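4.2 Storage on top of appliances

In the kitchens we visited in Prundport, the counter did most of the work that the cabinets were planned for. Households had cabinet space, in many cases more than they used, but things needed in the morning stayed out. Bread, cereal, fruit, cups and cooking tools were kept within an arm's length of the toaster or toaster oven. We call this stretch of counter the breakfast run. It was the most crowded part of the counter in most homes, and it was also the part that residents changed least between our first visit and the second one in June.

Flat tops were treated as shelves. Towels were the most common item on a toaster oven, followed by baking sheets and mail. Bread boxes and organizers carried a second layer in the same way, often fruit (Figure 6). Items that were tall and seldom moved, such as canisters and cereal boxes, went to the wall, and a second row formed in front of them.
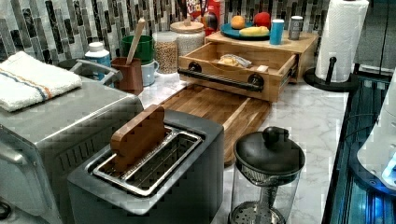 Figure 6. A breakfast run with two toasting appliances. A folded towel lies on the toaster oven, and a plate of fruit sits on top of the organizer that holds the bread. Mugs, jars and a utensil holder stand toward the backsplash.

One resident objected to the word "storage" when we used it in the interview. Nothing on her counter was stored, she said; it was all in use, and the things in the cabinets were the ones she had stored. Two other residents made nearly the same point, and we changed the wording of the later interviews to "things you keep out."

The distinction matters for how counter space is measured. The Skutow survey form, which we used for the first round, records a surface as either free or occupied. Under that rule the top of a toaster oven counts as part of the appliance and a towel on it is not recorded at all. We added a separate line for upper surfaces. With that line included, the 97 kitchens in the Prundport sample gave 1,233 entries for items kept out on the breakfast run.

Depth was the other limit. Where the counter was 600 mm deep, residents kept two rows and left a working strip at the front. Where it was 500 mm deep, as in the older Stitville apartments, the second row took up the strip, and cutting boards were laid wherever there was a gap or used on the table. The form has no entry for this, and we noted it by hand on the floor plans.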